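2022-08-21

늦잠. 알람 두 개 다 끄고 잔 듯. 기억 없음.

일어나자마자 사워도우 통부터 열어봄. 어제 밤 열 시에 밥 줬는데 두 배는커녕 손가락 한 마디 올라오다 말았다. 냄새는 괜찮음. 요거트 쪽. 식초 냄새 나면 버릴 생각이었는데 그건 아니고. 물이 문제인가 밀가루가 문제인가. Siven 호밀로 바꾸고 나서부터 이 모양인 것 같기도 하고 그냥 내 기분 같기도 하고.

2월에 처음 키울 때는 부엌이 추워서 안 올라온다고 생각했음. 근데 지금은 8월이다. 덥다. 변명거리가 없다. 일지 뒤져보니까 2월 것이 오히려 더 잘 올라왔음. 글씨도 그때가 더 반듯했고. 뭐지.

일단 다시 밥. 스타터 조금 덜어내고 호밀 조금, 흰 밀가루 조금, 물. 이번엔 물 받아놨던 거 말고 끓여서 식힌 걸로. 한 번에 하나씩만 바꿔야 원인을 안다는데 두 개 바꿔버림. 귀찮아서.

아침은 그저께 구운 빵 끄트머리. 껍질이 거의 돌. 토스터에 넣었더니 살아났다. 버터 없어서 올리브유에 소금. 커피 두 잔. 두 잔째는 안 마시는 게 나았음, 손 떨림.
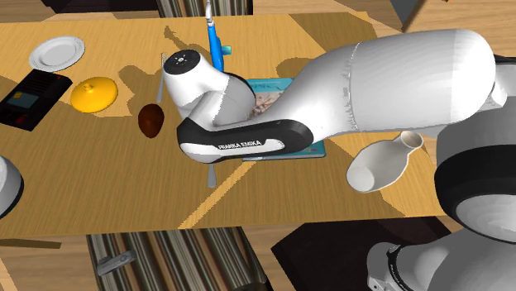 오전에 Plestel 시장 다녀옴. 버스 눈앞에서 놓치고 걸어갔다. 햇볕이 정수리에 바로 꽂힘. 모자 또 안 씀. 맨날 현관에 걸어놓고 맨날 안 쓴다.

밀가루 가게 문 닫음. 종이에 휴가라고만 써있고 언제까지인지 안 써있음. 그 옆 곡물집에서 통밀 작은 봉지 하나. 비쌌다. 봉지에 제분 날짜가 없어서 물어봤는데 최근 거라고만. 최근이 언제냐고 또 묻기는 좀 그래서 그냥 샀음. 이런 거 못 물어보는 성격 좀 고치고 싶다. 자두도 한 봉지. 집에 와서 보니 밑에 깔린 세 개가 터져있었음. 나머지는 달다. 터진 것도 그냥 싱크대에 서서 먹음.

돌아오는 길은 Zustgate 쪽으로. 그늘이 많다. 빵집 앞 지나는데 줄이 모퉁이까지. 창문으로 보니까 바게트 칼집이 진짜 깨끗하게 벌어져 있더라. 내 건 맨날 옆구리가 터진다. 성형이 느슨한 건지 발효가 덜 된건지 칼이 무딘 건지. 칼날 바꾼 게 언제더라. 면도날 사야 함 (잊지 말것).

점심 거름. 자두만 다섯 개쯤 먹었으니 점심인가.

오후 한 시 반 반죽 시작. 스타터가 영 못 미더웠는데 물에 띄워보니 뜨긴 떴다. 가라앉을 듯 말 듯. 그냥 감. 밀가루 300그램에 소금 좀 줄이고. 작은 덩어리 하나만. 망해도 덜 아깝게.

오토리즈 하는 동안 빨래 널고 이메일 답장 하나. 나머지는 내일. Camenzind 강습 신청서도 써야 되는데 마감이 언제인지 확인을 안 하고 있다. 확인하면 써야 하니까. 주말 이틀짜리 호밀빵 수업이고 정원 16명. 저번엔 생각만 하다가 다 찼다. 이번엔 좀 하자. 신청서에 "지금까지 구워본 빵"을 쓰라는 칸이 있는데 그게 제일 부담스럽다. 납작한 거, 더 납작한 거, 라고 쓸 수도 없고.

책도 다시 폄. 발효 장에서 밑줄 쳐놓은 데가 있는데 왜 쳤는지 모르겠음. "반죽을 보고 시계를 보지 말라" 뭐 이런 얘기. 나는 시계가 있어야 사람 구실 하는데. 반죽은 봐도 모르겠고. 책장에 밀가루 또 묻힘. 이 페이지만 두꺼워졌다.
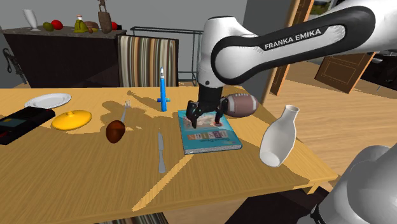
테이블 위 두꺼운 청록색 책.

접기 3번. 첫 번째는 죽이었고 두 번째부터 좀 잡힘. 세 번째에 표면이 매끈해져서 혼자 좋아함. 손에 물 묻히는 거 이제 안 까먹는다. 이게 반 년의 성과.

네 시쯤 소나기. 빨래!! 뛰어나갔는데 수건은 이미 젖음. 나머지는 건짐. 다시 널 데가 없어서 의자 등받이마다 하나씩 걸어놨더니 집 꼴이 말이 아님. 비는 금방 그치고 해 남. 약오름.

비 오고 나서 공기가 눅눅해져서 그런지 반죽도 같이 늘어진 느낌. 통에 표시해둔 선까지는 올라왔는데 흔들면 너무 출렁. 과발효인가? 어제는 덜 되고 오늘은 더 되고. 중간이 없음. 성형할 때 덧가루를 너무 써서 이음매가 안 붙었다. 꼬집어서 억지로 붙임. 바구니에 넣고 냉장고. 자리 없어서 김치통을 위칸으로 올리고 반찬통 두 개는 합침. 멸치랑 꽈리고추랑. 어차피 입에서 섞이니까.

원래 계획은 오늘 저녁에 굽는 거였는데 오븐 켤 날씨가 아니다. 내일 새벽에. 여섯 시에 일어나서 예열, 이라고 써두긴 하는데 오늘 늦잠 잔 사람이 할 말은 아님.

저녁은 냉국수. 오이 채 썰다가 손톱 살짝 베임. 피는 안 남. 국물이 싱거워서 식초 더 넣었더니 이번엔 시고, 설탕 넣었더니 맛이 이상해지고, 결국 얼음으로 덮음. 그래도 다 먹음. 배고팠다.

설거지하면서 생각한 거. 왜 이렇게까지 하나. 빵집 가서 사면 되는데. 오늘 줄 서 있던 사람들은 저녁에 멀쩡한 빵을 먹었을 거고 나는 국수 먹었다. 근데 접기 할 때 그 기분이 있다. 손바닥 밑에서 좀 팽팽해지는 그거. 그거 말고 하루종일 딴생각 안 하는 시간이 별로 없어서. 밤이라 괜히 이런 거 쓴다.

잊기 전에 적어둠. 내일은 통밀 10퍼센트만 섞어서 스타터 밥 따로 하나 더 만들어볼 것. 기존 거랑 병 두 개 나란히 놓고 비교. 병에 이름 꼭 써붙이기. 저번에 안 써붙여서 뭐가 뭔지 모르고 둘 다 버렸다. 고무줄도. 고무줄이 다 어디 갔지.

면도날. 버터. 신청서 마감일.

스타터 지금 다시 보니까 좀 올라왔다. 아침보다는 확실히. 기포도 있고. 끓인 물이 맞았나? 아님 그냥 더워서? 모르겠음. 뚜껑 살짝 열어두고 잔다.

모기 한 마리 들어왔음. 불 끄면 오겠지. 알람 여섯 시 세 개 맞춤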